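Metal lockers: smells, stuck locks, lost keys
Quick tips from the workshop, updated 3/18/25
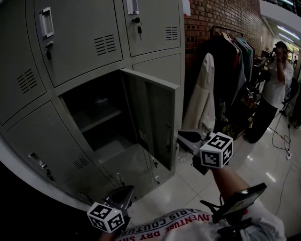

Grey metal lockers, one compartment open to show the shelf. Keys left in the two top doors.

Got a bank of these secondhand for the back room, best storage I ever bought. Couple things I learned the slow way.

Keys first. Get them all out of the locks, one at a time, and tag each one BEFORE you pull the next. Masking tape is fine. I had 18 keys in a coffee can once and it took a whole evening. Spares go on a hook in another room.

Stiff lock — dry graphite, never cooking oil, never the greasy stuff. Puff it in, work the key back and forth, wipe the key. Still stiff? Do it again tomorow. Don't force it, a snapped key means a drill.

Vent slots. They clog. Soft paintbrush or the brush end of the vacuum, go along the slots and not across. Then a damp rag, then a dry one. Watch the edges on stamped metal, some of them bite.

Smell. Empty the locker, door wide open overnight. Wash the inside with warm water and a drop of dish soap, get into the back corners, dry it properly. Open box of baking soda on the shelf after that. Change it every 2 months. Puspita uses coffee grounds, works too but then everything smells of coffee.

Shelf — heavy stuff underneath, light stuff on top. Line it with a cut piece of old yoga mat and jars stop sliding. Cut it a bit short at the front or it catches the door.

Rust spots: fine sandpaper, wipe, primer, paint. Tiny spots can get by with a dab of car touch up paint. Leave the door open till its really dry or it will stick to the frame, ask me how I know.

Doors that swing by themselves = floor isn't level. Shim under the front feet, check again. A small magnet inside the edge holds it shut in the meantime.

Tall ones get screwed to the wall. Always. Especially with kids around.

Don't put in: wet boots, oily rags, paint thinner. Closed metal box, bad idea.

Ermira asked about labels — magnetic strips, wipe-off marker. Sticky labels leave gunk. If you already have gunk, hair dryer on low and a plastic scraper, then rubbing alcohol on a rag. Test a corner first, old paint can come off with it.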